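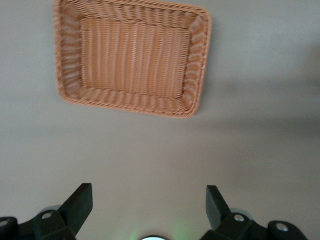

Home | Articles | Issues | Authors | Contact

4. Length of custody before the first bail decision

4.1 Material

The analysis draws on court files from two districts, Gollosby and Cellell. Both districts hear money laundering and forgery cases in a single criminal division, and both use the same custody form. We read 180 files in which at least one extension of custody was requested by the investigating agency. Files in which the accused was released on the day of arrest were left out, as were files sealed by court order.

For each file we recorded the date of arrest, the date and length of every extension, the reasons given in the request, and the date of the first bail decision. Where the handwritten order and the typed register differed, we used the order. The coding sheet follows Bech and Fairclough, with one change: requests that cite both document review and witness interviews were entered under both reasons instead of under the first one named.

4.2 Extensions and their stated reasons

The median time from arrest to first bail decision was 21 days in Gollosby and 17 days in Cellell. The gap comes mostly from the second extension. First extensions were granted for similar periods in the two districts, and the orders use nearly the same wording. At the second request, judges in Cellell more often asked the agency to list the steps already taken and gave a shorter period when the list was thin.

Tracing of funds was the most common reason in both districts. Requests of this kind usually named the banks to be approached but seldom said when replies were expected. In 18 files the agency asked for more time on the ground that the accused had not cooperated, with no other reason given. Judges granted most of these requests. The orders in this group are short, and several repeat the text of the request without further comment.

The steps in a typical file run in order from arrest through the first and second extensions to the bail hearing. The bail hearing could be listed before the last extension ended, although this was more usual in Cellell.

4.3 Presence of counsel

Counsel was present at nearly all first hearings. At later hearings the record is less complete, and the Gollosby register does not always say whether counsel appeared in person or sent written objections. We therefore treat any entry naming counsel as presence. This choice probably overstates attendance in Gollosby and should be kept in mind when the two districts are compared.

Written objections were more detailed where the defense had received the request before the hearing. Brynjólfsdóttir makes the same point about asset freezing orders, where late service of papers left little for counsel to argue. We did not record the hour of service, so the link cannot be tested with our data.

4.4 Limits

The files cover only two districts and one class of offense. They do not show what was said in court beyond the brief notes of the clerk, and they do not show what the agency did with the added time.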